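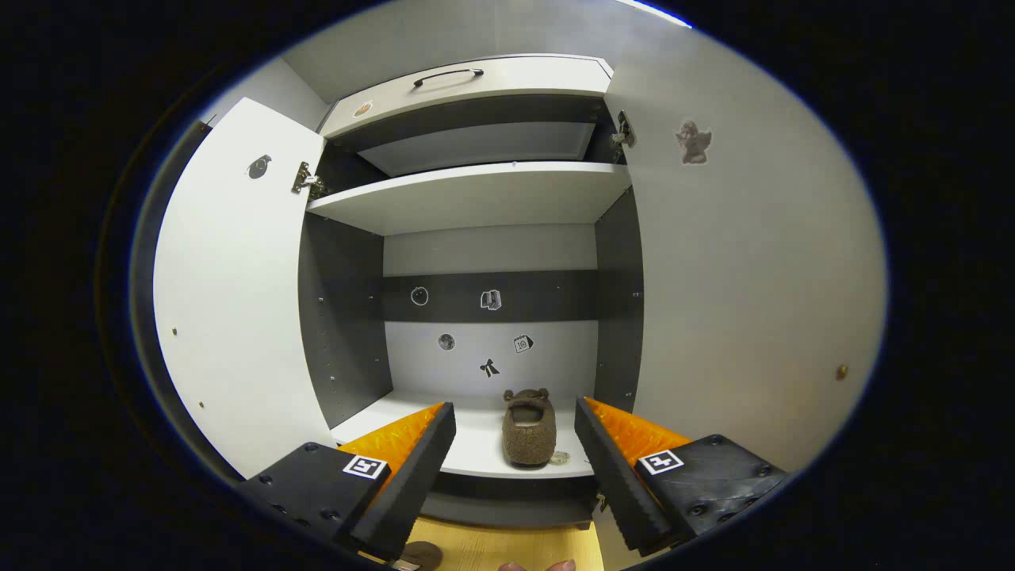 White wardrobe, doors open. Cherub-or-angel sticker stays.

7 August 2020

Moving update, quick one, kettle's on and I have 636 things to do. Lease on the Kekusa street place is up, new one starts in 3 days, and I am still finding winter scarves in places scarves should not be.

So. Getting rid of clothes. Started in May with a big plan (one bag a week!!) and then did zero bags for most of June. Typical. Finally got going last week and I'm down to 32 hangers, which I'm weirdly proud of. Was about 100 before. Who needs that many cardigans. Me, apparantly.

What worked: trying everything on. Boring, sweaty, takes forever. But the green dress I've been hauling from apartment to apartment since college? Can't lift my arms in it. Gone.

What didn't: the "maybe" pile. It just becomes the keep pile with extra steps. Also selling online. Listed a coat on Dodeck, got eleven messages asking if it was still available and then silence. Dropped it at the Wadulora thrift store in the end, they take shoes too if there in pairs.

Kept the ugly gray sweater. No regrets.

Still to do: coats, the sock situation, whatever is under the bed. More when I have internet at the new place.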